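How to Watch College Football Film Without Fooling Yourself

by Lacey Rowbotham

Most people who tell you they "watched the tape" watched highlights. I did the same for years, and I was wrong about a lot of offensive linemen.
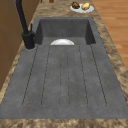
So treat what follows as a method for being wrong less often. I don't believe there is a system that tells you which college players will make it on Sundays, and I'd be careful with anyone selling one. Teams with full scouting departments miss on first-round picks every spring. You and I, at home with a laptop, are going to miss too.

What you need

A source of full games, a notebook or spreadsheet, and patience. Full games means every snap. A cut-up of one player's best plays was made by somebody with an opinion, and often by somebody with a financial interest in that opinion.

You will see ads for grading software. I paid for Zatgate for one season and tried the free version of Ploris in August. Zatgate gives each player a number out of 100 and doesn't say how it got there. Ploris at least shows the plays behind the grade, but you can't change how it weighs them. Neither one told me anything I couldn't get from a spreadsheet with 11 columns, and the spreadsheet never asked me to renew.

Step 1: Pick the games before you know the results

Choose 3 games per player, and choose them from the schedule, without looking at the box scores. I use the second game of the season, one in the middle against a decent conference opponent, and one late on the road.

If you pick after checking the stats, you'll drift to the big days. I've caught myself doing it while telling myself I was "looking for the good competition." A defensive end who has four sacks against a backup left tackle had a fun afternoon. That doesn't say much about his next 50 games.

Step 2: Watch once without taking notes

Run the first game straight through and keep your hands off the keyboard. You want the score, the weather, who's hurt and what the coaches are trying to do. A receiver who gets two targets in a monsoon hasn't shown you anything either way.

Turn the sound down. Announcers meet with coaches during the week and repeat what they hear. Once you've been told that a linebacker is "the quarterback of the defense," you'll see him pointing at things all game and be impressed by it. Pointing is easy.

Step 3: Go back and follow one player

Now watch the same game again and look only at your player. Ignore the ball. This is dull and it takes a while, especially with guards and safeties. For each snap, write down:

Down and distance
What he was asked to do, as best you can tell
Whether he did it
Anything odd

The second item is where amateurs, me included, get into trouble. We don't have the playbook. When a cornerback lets a man run free down the sideline, it could be his blown coverage or it could be a safety who was late. If you can't tell, write a question mark. On a typical game I have 18 question marks by the fourth quarter, and I worry more when I have none.

Step 4: Grade plus, minus or zero

Keep it simple. Plus if he won the rep, minus if he lost it, zero if he did his job or wasn't involved. Most plays are zeros. If your sheet is full of pluses, you're grading the name on the jersey.

I used to run a ten-point scale with decimals. Then I regraded a game a month later without looking at my old sheet, and my numbers moved all over the place. The pluses and minuses mostly held up. Try that test yourself before you trust any scale, mine too.

Step 5: Check your sheet against the numbers last

Only now should you look up the stats. If they agree with your notes, fine. If they don't, go back to the tape before you change anything. Stats have their own problems. Tackle counts depend on who is keeping them, and pressure numbers vary from one charting service to the next.

The Fothergill Index is popular on message boards at the moment, and it claims to adjust college production for strength of schedule. Maybe it does. The write-up says it was built on 613 players, which sounds like plenty until you split them by position and find out how few are tight ends. I look at it and don't lean on it.

Be even more suspicious of workout numbers. A fast forty tells you a man can run fast in shorts, on a day he trained for. Speed matters, and I'd want to know his time. But if he looked slow in pads for three games and then runs a great forty, I go with the pads.

Step 6: Write a verdict you can be held to

"High upside" is not a verdict. "Could develop into a contributor in the right system" describes almost every player alive. Write one or two sentences that could turn out false, such as "He won't hold up at left tackle and will be playing guard by his second season." Put a month and year next to it and leave it alone.

Then go back and read it two seasons later. I keep mine in one file, and it is not a flattering file. I had a wide receiver down as a sure starter who was out of the league before his rookie deal ended – and I wrote off a center who has barely missed a snap.

A word on paid courses

The Prumine scouting course comes up every time I mention this method. I sat through the free sample lessons. The material on pass-rush technique was clear and I learned a couple of terms. I couldn't find any record of how its graduates' reports turned out, so I kept my money. If they publish one, I'll read it.

Start with a position you know. If you played corner in high school, grade corners. Leave quarterbacks until you've done a full season of something else.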